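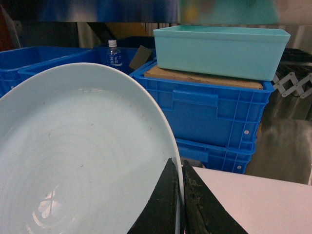

Thread on the glare work for thin-rim grasping, now that the second batch of trials is done. Short version: highlight augmentation changed which failures we get more clearly than it changed how many. Details follow, including the parts I'd rather not have to write.

The task. A plate stands tilted. The arm approaches from one side, closes two fingers on the rim, lifts, holds, and sets the plate down on a flat surface. Two-finger parallel gripper, camera at the wrist, no force sensor in the loop. The policy gets wrist images and joint positions and nothing else.

Plates are awkward for a wrist camera. Once the fingers are near the rim, a large part of the view is one smooth surface in one colour. There is very little texture to tell you how far away it is or how it's angled. The strongest feature on the surface is often the reflection of a ceiling light.

That reflection isn't attached to the plate. It slides across the glaze as either the plate or the camera turns. If the lights never move, it is a very good cue for tilt, and a network will happily learn it. Move the lights and the cue is wrong, with no warning in the image.

We suspected our policy (Fako, for anyone who hasn't followed along) was doing this. Perihan Eren checked it in the dullest possible way: freeze a recorded image, paint the highlight out, feed both versions in and compare the predicted wrist angle.

The two predictions disagreed. Painting out a patch of bare glaze the same size, away from the highlight, moved the prediction far less. So the highlight was being used. We also painted out the rim near the fingers, and that mattered less than we had hoped, given that the rim is the thing being grasped.

The method is simple. During training we remove the real highlight where we can find it, fill the gap from the surrounding glaze, and paste another one somewhere else on the plate. The new one comes from a bank of real highlights cut out of our own recordings.

Position, size, brightness and blur are drawn at random, separately for each episode. Within an episode the pasted highlight moves smoothly. An early version drew it afresh on every image and the policy learned to ignore anything that flickered, which is easy and doesn't help with a real lamp.

We leave everything outside the plate mask alone. The background is the usual lab clutter and it stays in at training time. We tried blurring it as well in one run and it made the approach worse, probably because the arm uses the surroundings to work out where it is before the plate fills the view.

The mask comes from Kashyap, our in-house segmentation tool. It was written for boxes and it struggles with rims. Where plate and gripper finger meet, it sometimes gives part of the finger to the plate. We corrected those by hand in the training set. This is the least scalable part of the whole thing.

Training data is the Baltora set, recorded here on the same bench under the same ceiling lights. Baseline and augmented policies saw identical episodes, identical architecture, identical training length. The only difference is the highlight step.

Evaluation: 100 trials for the baseline, 100 for the augmented policy, interleaved in random order so that gripper wear and drift in the camera mount fall on both equally. The operator who reset the plate didn't know which policy was loaded. Arvid Lindholm ran the schedule and kept the key.

Lighting was varied across trials with a portable lamp at set positions. The schedule of lamp positions was the same for both policies. The ceiling lights stayed on throughout, so in many trials the plate carried more than one highlight.

A trial counts as a success if the plate is lifted clear, held, and put down without being dropped or caught by hand. Regrasps are allowed, as long as the policy does them itself. An operator stop is a failure whatever the reason.

Results. Baseline: 11 failures in 100. Augmented: 7 failures in 100.

Please don't quote that as an improvement. With samples this size, a gap like that is well within what you'd see from two identical policies. We said before starting that we'd report the overall rate first, so there it is, and it's inconclusive.

The failure types are more interesting. We sorted them from video into three bins, with definitions written down before the trials: missed rim (fingers close on air or push the plate), bad angle (rim is pinched but the plate swings in the grip), and drop (good grip, lost later).

Baseline: six missed rims, three bad angles, two drops.
Augmented: one missed rim, four bad angles, two drops.

Missed rims are where we expected glare to bite. The policy thinks the plate is tilted more or less than it is, brings the fingers in on the wrong line, and closes beside the edge. Those went from six to one. Drops didn't change, and I see no reason why they should.

Bad angles went from three to four, so no sign of help there. Our reading is that these are mostly mechanical. A thin edge held by two narrow fingers can pivot about the contact, and the policy has no way of feeling it. It can see the swing, but by then the lift has started.

Perihan and Arvid each labelled all the failure videos separately. They disagreed on one baseline trial, which Arvid had as a bad angle and Perihan as a missed rim. The fingers touched the rim and slid off it. They went back to the written definition and it went in as a missed rim. If you move it to the other bin the picture barely changes.

We also repeated the paint-out test on the augmented policy. Removing the highlight now shifts the predicted wrist angle by no more than removing a plain patch does. Removing the rim near the fingers shifts it much more than before. I trust this result more than the trial counts, as it's a paired comparison on the same images.

One side effect we didn't plan for. The augmented policy is slower on the final approach. It pauses short of the rim, makes a small wrist correction, then closes. The baseline goes straight in. We haven't worked out whether the pause is useful or just uncertainty leaking into the motion.

Things that didn't work, for the record:

Polarising film over the wrist lens. It cut the glare at some angles and left it at others, and the darker image forced a longer exposure, so the approach blurred. Dropped early.

Rendering the highlights properly from a lamp model and a plate model. Physically tidier than cut and paste, took far longer to set up, and in the paint-out test it came out no better. The cut-outs have lens bloom and odd shapes in them that the renderer left out.

Simply recording more data under moved lights. It probably would work. It's also what we were trying to avoid, as someone has to stand there and move the lamp.

Limits, since I'll be asked. One bench, one camera, one gripper. Plates only. All of them glossy and all of them plain. A printed pattern would give the policy something better to hold on to, and I'd expect the effect to shrink. Matt plates should show no effect at all, and we haven't tested that either.

Worn fingertips are another open question. The pads scuff with use and their grip on a glazed rim changes. Interleaving the trials means this can't favour one policy, but it may well be feeding the bad-angle and drop bins for both. The next batch will start with fresh pads and log when they're changed.

A question that came in while I was posting: why not feed depth in as well? We had a depth camera on the wrist last year. At finger distance it was below its working range, and on shiny glaze it returned holes exactly where the highlight was. A different sensor might do better. We don't have one.

Another: does the policy cope with marks on the plate, such as specks or fine scratches? As far as we can tell it uses them a little. The paint-out test on small marks gives a small but steady shift. We haven't trained for or against it. A scratch does at least move with the plate, so I'm less worried about it than about the lamp.

And another: is the highlight remover needed, or would pasting extra ones be enough? We ran that comparison offline only. Pasting alone gets part of the way in the paint-out test. With the real highlight still present, the network can learn to pick it out from the fakes, and some of the old dependence comes back.

Next is the same comparison at Zultarham, on their bench with their ceiling, using our weights unchanged. That's the test I care about. The trial sheet and bin definitions are already fixed and won't be edited after the first run.

Code for the highlight step will go up once Arvid has taken the hand-corrected masks out of the loader, where they're currently wired in by file name. Trial logs and both labellers' sheets will go up with it. Corrections to anything above will be posted as replies here.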